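Subject: Re: [plinduda-sailing] May series results?
From: Soledad Haverford
Date: 25/06/2022

Didier Picard wrote:
> Did the May results ever get posted? I have us down as second on
> Zusham but my wife says third. Also, is anyone going up to Serrano
> for the long race, and do we need our own mooring lines?

Hi Didier, hi all,

Your wife wins this one, sorry! Gasulo got you on the tiebreak after the last race, and what a race that was. I have never seen the fleet so bunched up at the windward mark. You were level on 34 points, but they had two firsts and you had one. I'll get the full table up on the club page this week, with the protest from race four written in.

And yes, a bunch of us are going to Serrano! I did it last year with a borrowed jib and loved every soggy minute. The start is at 1305, so we can drive up that morning and still have time to rig.

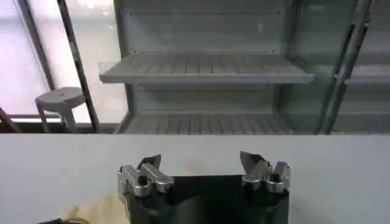 What to bring

Your own mooring lines (two long ones, the pontoon cleats are far apart), a spare tiller extension if you have one, and your measurement certificate. They do check. Lunch is on the lawn afterward and the pie is really good.

If you have room on a trailer, write back to the list so we can match people up. I can take one more boat if the mast comes off.

See you on the water,
Soledad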